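Print | E-mail

Two arms, one policy, and 200 demos — I've been grinning since lunch!

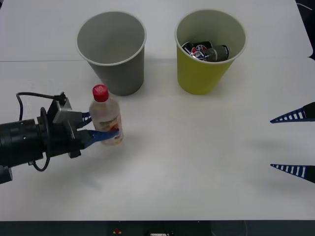 Our method lets each arm guess what its partner will do next, so they don't both lunge for the same thing. Anathi Hendricks came up with it in August. In the sorting task one arm can hold the bottle by the grey cup while the other keeps its fingers wide, and that waiting is learned, all of it.

Next I want to drop the overhead view and train on wrist cameras only.

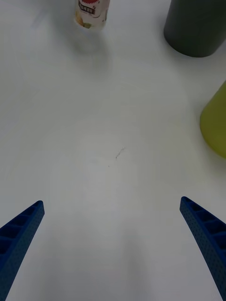
Angus Urquhart thinks five more demos per object will do it. I'd say more, but I'm starting the run tonight anyway.

Print | E-mail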